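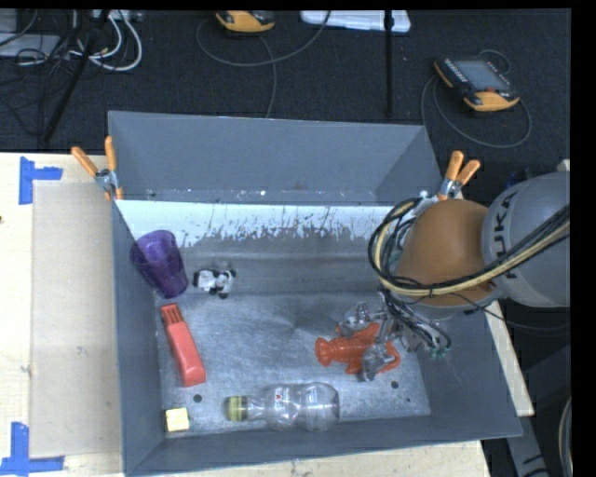 Bin picking demo at an open day: what should the cell be doing between picks?

Posted by fultau_mech, Oct 7, 2019

We are holding an open day in February and one of the cells will run a pick demonstration: a KUKA arm with a multi-fingered gripper over a grey metal bin. The bin holds mixed items, among them a clear drinks bottle, a plastic cup, a small yellow block and a couple of toys, one of them a lobster. Visitors will come through in groups of 10 and each group gets 7 minutes.

My trouble is the dead time. The planner we use (Skevari, default settings) stops above the bin while it works out the next grasp, and in rehearsal people took the pause for a fault. Is it better to hide the pause with a slow move, or leave the arm still and explain it? Also, does anyone have a view on the clear bottle? I am inclined to take it out of the set.

tedoteck_user

Leave it still. A slow move with no purpose makes the cycle harder to follow, and if you need to stop the cell you want everyone to know which motions are planned. Put the planner state on a screen facing the visitors. Two words are enough, "planning" and "moving".

I went to the Görtz demonstration last year and they did it this way. I watched one group and the pauses raised no questions at all.

On the bottle, it depends on the sensor. Clear plastic over a bright scratched metal floor is a poor case for most depth cameras, as the floor shows through and the highlights move with the viewpoint. Log the attempts before you decide. We logged 191 on a similar set and most of the failures were on clear items. If yours are the same, keep the bottle but put it last in the pick order — a miss at the end of a session costs you little.

Three other points:
Check the cable bundle at the wrist through the full range of the demo, including the pose over the far corners of the bin.
If the bin is held with spring clamps, use something more positive for the day. A finger pushing on a wall will shift a clamped bin over a few hours, and then your taught positions are out.
Keep the pendant with the operator for the whole session.

binhead

just take the bottle out. people like the lobster

coldstart

Agree with the first reply on the screen, less so on the pick order. A fixed order looks scripted and someone will ask whether it is. We let a visitor name the next item, which also uses up the planning time. It needs labels in the software for every object, so allow a day for that. Skevari takes a target list as a text file, one name per line, and rereads it after each cycle.

Do not let visitors place items in the bin themselves unless the arm is parked and the drives are off. That alone cost us 3 groups' worth of time.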